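4.2 Compliance with regional vaccination orders among mid-sized employers

The Kutley order required every employer with more than 300 workers on its payroll to record the vaccination status of its staff or to arrange weekly testing. This section reports how the order was carried out in the first three months and how employers and workers responded to it.
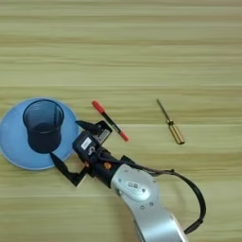
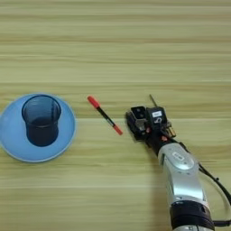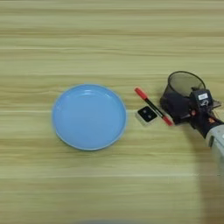
Figure 3. Blue dish on a wooden tabletop, three views.

Veronika Fekete objected at the review stage that a count of signed forms measures paperwork and says little about whether workers accepted the rule. Her point was that an employer could reach full compliance on paper while most of its staff still opposed the order. The survey was changed in response, and questions on consent and on pressure from supervisors were added before the second mailing in December.

A total of 2166 workers received the survey and 1288 returned it. Response was highest at Mirani, where forms were handed out at the start of each shift, and lowest at Triris, where they were sent by mail to home addresses. Workers who had been vaccinated before the order took effect were more likely to reply than those who had not, and the results should be read with this in mind.

Most respondents knew that the order existed. Far fewer could state which office had issued it, or whether it was the region or the employer that set the penalty for refusal. Confusion was greatest where a company rule had been in place before the public one. At Mosix, the company rule allowed no testing option, and many workers believed that the regional order did not allow one either.

Requests for exemption were handled unevenly. The order named medical and religious grounds but gave no standard for proof. Some employers accepted a signed statement; others asked for a letter from a doctor or a member of the clergy. Appeals went to the regional labor office, which had no deadline for reply during the period studied. Several requests were still open when data collection ended, and these are treated as undecided in the tables.

The legal challenge to the order was filed in the second month. Employers differed in how they read the filing. Some paused all testing until the court had ruled, while others continued under their own authority as employers. The effect of the pause on testing rates is taken up in Section 4.3.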